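Notes on the Grosach Collection Round
Posted Nov 9, 2022 by Loredana Melis

The first collection round for Grosach closed this week with 210 accepted demonstrations, against a target of 800. I set down the main points for readers who have followed the project since January.

All demonstrations were recorded in simulation. Viola Rizzi and Prys Trevor operated the gripper in turn, and each attempt was reviewed by a person other than its operator. Household objects were retained throughout, as the learning system is intended for kitchens. 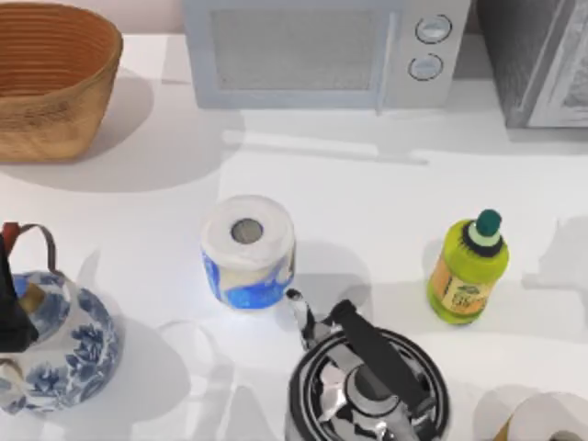

Simulated kitchen views: a counter with a teapot and kettle, and a soda can at close range. 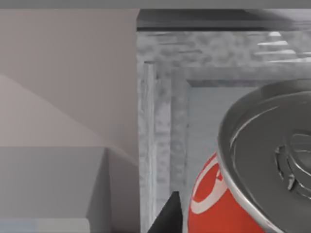
Review took longer than recording. Of the attempts set aside, 37 were complete but carried the wrong task label, and these will be relabeled and returned to the set. Attempts in which the operator paused for a long time were also set aside. Llinos Ellis has argued that such pauses should be kept and marked, and I am inclined to agree, although the present guidelines do not permit it.

The second round will use the revised Prundura instructions. Operators will be asked to vary their starting position between attempts, a point on which the first instructions were silent.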